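Stisier Hand-Teach Kit Review: Three Weeks of Folding Pants

Posted in Bench Tools by Poonam Mathur
Rating: 3 out of 5

I'll say up front that I don't trust any product that tells you it takes "minutes" to teach a robot a job. The Stisier kit says it on the box, on the quick start card and again on the first screen of the software. My first usable folding demo took most of a Friday afternoon.

What you get for $510: a hand controller with a trigger, a small wrist camera, a bracket, two cables and a license for the recording software. You bring your own arm and gripper. You hold the controller, the arm copies your hand, the software saves the run, and after enough runs you train on them. You can also switch the arm to free mode and push it around by hand, which Stisier calls "guided teach."

I tried both on clothes and other cloth, because cloth is where these kits tend to fall apart. Picking up a block says very little. Our shop does repairs and alterations, and if the arm could straighten and fold a finished piece while I do something else, I'd pay for that.

Guided teach first. Skip it for cloth. Your own hands are in the wrist camera's view half the time, and the arm is stiff enough that you end up shoving it where you want it to go. Every fold I taught this way had a jerk in it, and the trained version copied the jerk faithfully.

Remote control is better. The trigger is smooth and I got used to the wrist roll after a day. The trouble is depth. You're working from a flat picture, and with thick cloth it's hard to judge when the fingertips have gone from resting on the fabric to digging in. There is no force reading on the screen and nothing in the controller pushes back. For this price I expected at least a buzz. 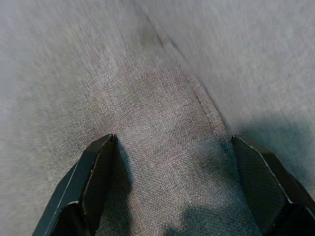
Wrist camera view, gripper open on the herringbone. The weave and the seam stitches come through clearly.

I will give them the camera. I assumed it would be the cheap part, and it's the best thing in the kit. Close-up texture is good enough that I could steer by a seam. Shadows from the gripper are a nuisance, though, and the manual's whole advice on lighting is "use even light." A second lamp helped more than any setting in the menu.

Now the results. I recorded 17 runs of one simple job: pinch the edge of a layer, lift, lay it over. After training, the arm got it right on 9 of my 17 test tries. The misses were nearly all the same. It grabbed both layers, or it closed on nothing and carried on as if it had the cloth. Stisier's support told me to record more runs. Maybe so, but their card says ten is plenty.

Mirjam Hoekstra, who shares the shop with me, had a go with no instructions and recorded cleaner runs than mine. She moves slower. The software doesn't mention speed anywhere, and it should.

Other gripes: the bracket screws came loose twice. You can't trim the start of a recording, so a run where you fumble for the first few seconds has to be thrown out whole. Export to Korkix format works, export to Semwal format gave me an empty folder until the October update.

I used the Gesness controller last year, and it costs more and feels heavier, but it does let you trim. If you already own one, I see no reason to switch.

Good: camera, trigger feel, short cable mess
Bad: no touch feedback, no trimming, optimistic paperwork
Buy it if: you have stiff objects to move and patience to spare
Wait if: your work is mostly cloth, like mine

I'm keeping it through the winter to try the same job with a longer set of runs, and I'll update the rating if the numbers move.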